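Skip to content
Home Projects Reports Archive Contact

We use cookies to remember your settings. Accept / Decline

Looking After the Okora Cell: Project Report

Last updated: April

Our project was the upkeep of one robot cell, which we inherited from the previous group along with a binder. The binder was mostly about a different cell. The arm sits behind a clear panel, carries a gripper and a depth camera at the wrist, and was set up to sort molded caps for a practice line sponsored by Boychuk. The control software is called Mundum. It is fine once you stop expecting it to save things.

Our brief asked for a maintenance routine that a new student could follow without phoning one of us. We began by writing down everything we did to keep the cell going, and the list was embarrassing. Half of it was restarting Mundum. The rest fell under cables, fasteners and the camera.

Cables first. The wrist cables need enough slack for the last joint to turn and not so much that they catch on the base. Our first attempt had plenty of slack and caught on the base. We rerouted them, ran the arm slowly through its full range with one of us on the stop button, and then ran 300 cycles at working speed. It stopped 18 times. Two of the stops were the cables again, and the other 16 were Mundum losing its connection, so we count this as a win for cable management.

The gripper bolts get checked before each session. We put paint marks on a spare bracket to practice reading them, and learned that two people can look at the same mark and have an argument.

Camera calibration took longest. The panel throws back soft reflections, and the Cumus calibration sheet we were given says only to "avoid glare," with no suggestion as to where glare might be avoided to. We ended up changing the angle of the calibration pose by trial and error – mostly error – and writing down the joint values that worked.
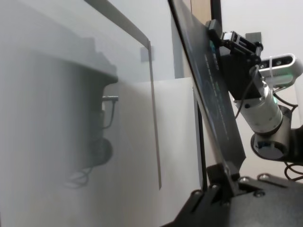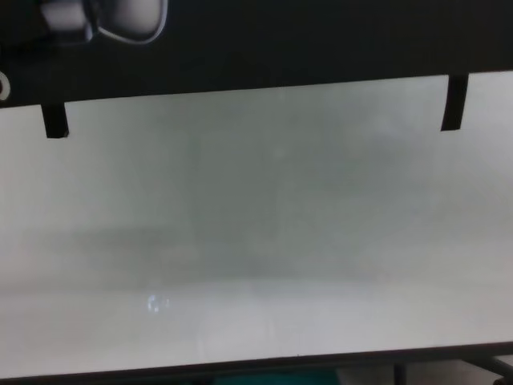
The finished routine fits on one page. It covers startup, the bolt check, a slow cable run, the calibration pose and what to do when Mundum sulks. We tested it on a student from another group, who got through everything except the part where we had forgotten to say the power switch is on the back. The page now says so in capital letters.

Still open: the spare bracket doesn't fit the gripper, and the binder still describes the other cell. We have put our page in the front of it.

Previous report | Next report | Back to top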